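Share 35 | Comments 2

Eltport craft room gets its big table ready for June

The Monday craft group in Eltport has a new worktable to gather round, and a very welcome sight it is after a long winter of balancing paste pots on our knees! The top is white, and a large brown mat now covers most of it, so there should be plenty of space for the cutting, gluing and general spreading out that this group does so well.
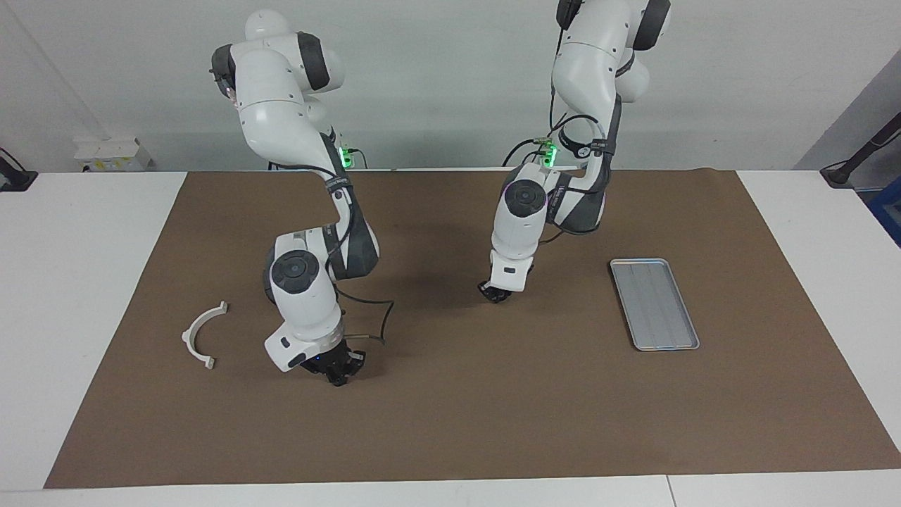 Nobuhle Van der Merwe would like the mat to stay down all week, evenings included, as she remembers only too well how long it took to scrub the glue off the old table before the Christmas fair. Ashraful Barua is happy with that, provided people bring their own scissors.

The money came from the spring raffle, which raised £68 (thank you to everyone who bought a ticket, and to those who bought rather a lot of them). Doors open at 2 as usual, and newcomers are always welcome to come along and join in.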